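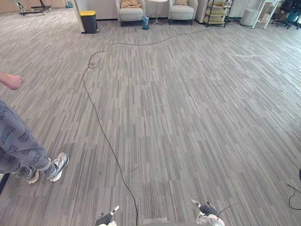 Protokoll der Monatssitzung, Nachbarschaftschor Erham

Beginn: 19:30 Uhr
Anwesend: 17 Stimmberechtigte, dazu zwei Gäste aus Belmonte
Protokoll: Notenwartin

TOP 1 Sommerkonzert im Juni
Große Freude über die Zusage: Wir dürfen in die alte Markthalle! Die Akustik ist wunderbar, beim Probesingen hat sogar der Bass geklungen wie ein richtiger Bass. Beginn am Sonntag um 17 Uhr, Einsingen eine Stunde vorher. Der Alt wünscht sich Podeste, der Tenor möchte lieber ebenerdig stehen. Abstimmung: Podeste, bei 5 Gegenstimmen.

TOP 2 Programm
Der Zyklus »Ellover« bleibt drin, alle vier Sätze. Der dritte sitzt noch nicht, vor allem ab Takt 73 (Einsatz Sopran 2, bitte zu Hause anschauen). Die Gäste aus Belmonte singen zwei eigene Stücke und mit uns zusammen die Zugabe. Sie haben uns gleich am Tisch eine Strophe vorgesungen, herrlich, danach hat erst mal niemand mehr über Tagesordnungspunkte reden wollen.

TOP 3 Kasse
Für Noten und Saalmiete sind etwa 800 Euro eingeplant. Der Antrag, davon auch neue Mappen zu kaufen, wurde vertagt. Die alten halten noch bis zum Herbst.

TOP 4 Probenwochenende
Es gab so viele Anmeldungen wie noch nie! Zimmerwünsche bitte in die Liste am Klavier eintragen. Wer ein Auto hat, schreibt die freien Plätze dazu. Stimmproben am Vormittag, abends Singen am Feuer, Liederbücher mitbringen.

TOP 5 Verschiedenes
Ein Schlüssel zum Notenschrank fehlt weiterhin. Kuchen für die Pause beim nächsten Mal: Tenor.

Ende: 21:10 Uhr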